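Why do lids fit? (And why do they sometimes NOT fit?)

Hi again! I spent all of Saturday sorting out my craft closet, and I got stuck on a question that I bet you've wondered about too. How does a plastic box know which lid is its lid?

Okay, it doesn't know anything. It's a box. But somebody thought very hard about the shape of it, and once you start looking you'll find clues all over.

Let's start with the rim. Run your finger along the top edge of a storage box (a clean one, please – mine had glitter in it and I'm still finding it in my socks). On lots of boxes the edge curls over a little. The lid has a groove underneath, like a tiny ditch that goes all the way around. When you press the lid down, the rim slides into the ditch. Snap!

Now, the ribs. Those are the raised lines you find on some plastic lids and walls. I used to think they were just decoration! My friend Randa Hattar, who teaches science in the room next to mine, showed me what they do with one sheet of paper. Try it yourself:

Lay a sheet of paper across two cups, like a bridge. Put an eraser in the middle. Flop! Down it goes.

Now fold the same paper back and forth like a fan, and lay it across the cups again with the folds running from cup to cup. Put the eraser back on top. It holds! Same paper, same eraser. The folds make it stiff, and ribs do the same job for plastic. So a box can be thin and light and still be hard to bend.

Then there are latches. A latch is a little piece that hooks over an edge and holds on. To make it grab, the plastic has to bend a tiny bit and then spring back. That bend-and-spring is what you feel when it clicks.

Elias Bataineh, who is in my after-school club, asked me why people make boxes see-through. Great question, Elias! You can find your markers without opening five boxes to look for them. You can also see when something is poking up and keeping the lid from going flat, and that's the number one reason a lid won't close. Take the tall thing out, lay it on its side, and try again.

One more trick before you go hunting for lids at your house. If a box is longer than it is wide, turn it so the long side is in front of you. Then turn the lid the same way. Set one end down first, line up the corners, and press your way along to the other end. You can use both thumbs if it's stubborn. 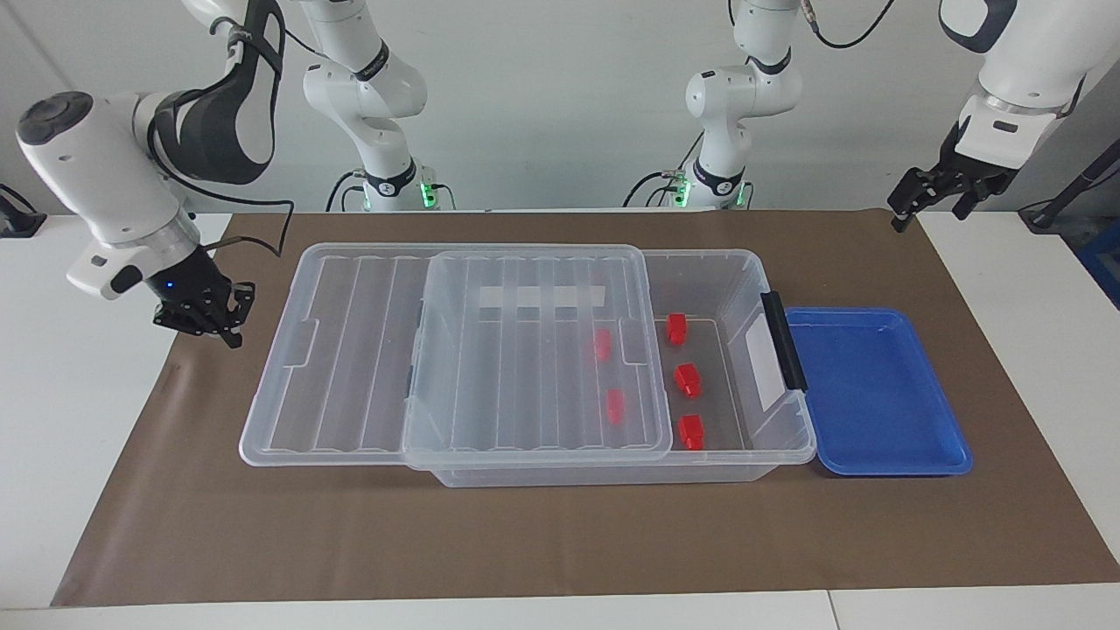
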